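Teaching by Hand: A Talk With the Maker of the Skarari Grip Kit
2018-02-10

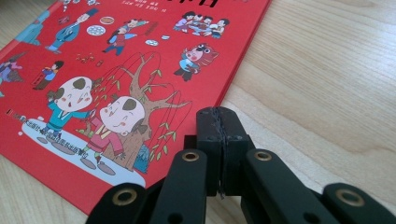 What do you get for your money with the Skarari kit?

A hand-held gripper, a charging cradle, a year of the Kiani software and a phone number that a person picks up, all for 2753 dollars.

The founder of Ilell gave me that answer before I had my coat off, and then laughed, and then made tea, and we didn't get back to the price for most of the afternoon. The company works out of two rooms above a bike shop in Indcombe, and it has 7 people on the payroll, most of whom wandered over to the table at one point or another to add something.

The idea behind the kit is easy enough to follow. You hold the gripper and do a chore with it, picking up a book, say, or turning one over, and the software turns your movements into something a robot arm can learn from. "People have been showing each other how to do things forever," the founder told me. "I wanted showing a robot to feel like that, like showing your nephew how to set the table."

Books come up a lot here. A thin, glossy children's book lying flat on a table is a hard thing for a robot to lift, I was told, and the team has strong feelings on the matter. "You can't just pinch it from above. You have to get under an edge, or slide it out over the side of the table, and everybody does it a little differently, which is lovely for us," the founder said. "We had one tester who did nothing but picture books for a week and asked to stay on them."

Ilell began shipping in October and has sent out 282 kits so far, mainly to university labs and to a handful of small firms. I asked what those first buyers complained about, and got a very full answer (I had to turn the page in my notebook twice). The early grip was too stiff for smaller hands. The setup guide was written by engineers and read like it. A new guide is done, and a softer spring goes out free to anybody who writes in.

Battery life was the other sore spot. "We promise 40 minutes of steady use, and I'd like it to be longer," the founder said. "A second battery costs extra right now. I go back and forth on whether that's fair."

Would it suit a hobbyist? The founder took a while over that one, refilling my cup first. "If you already have an arm at home, sure, come and talk to us. If you don't, I'd tell you to borrow some time at a school lab and see if you enjoy it. I'd hate for it to end up in a closet."

Visitors can try the kit in Indcombe by appointment, and the stairs are steep, so wear decent shoes.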